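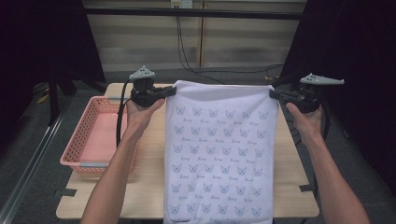 3. Folding printed cloths

3.1 Clear the work surface. Grain or finish does not matter, but the top must be smooth and dry.

3.2 Take the cloth by its two upper corners and lift until the top edge is taut.

3.3 Lower it flat, print side down. Bring the top edge to the bottom edge – corners first, then the middle.

Note: On repeat prints, use a row of the pattern as the fold line.
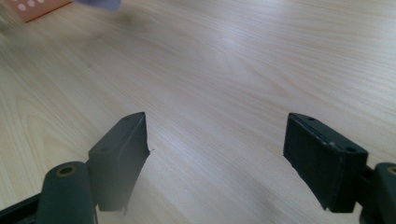

Rasard Linen Guide | Author: Wollitstead Documentation | Tuesday, December 16, 2025

3.4 Wipe the table before the next cloth.

Caution: Do not drag cloth across grit.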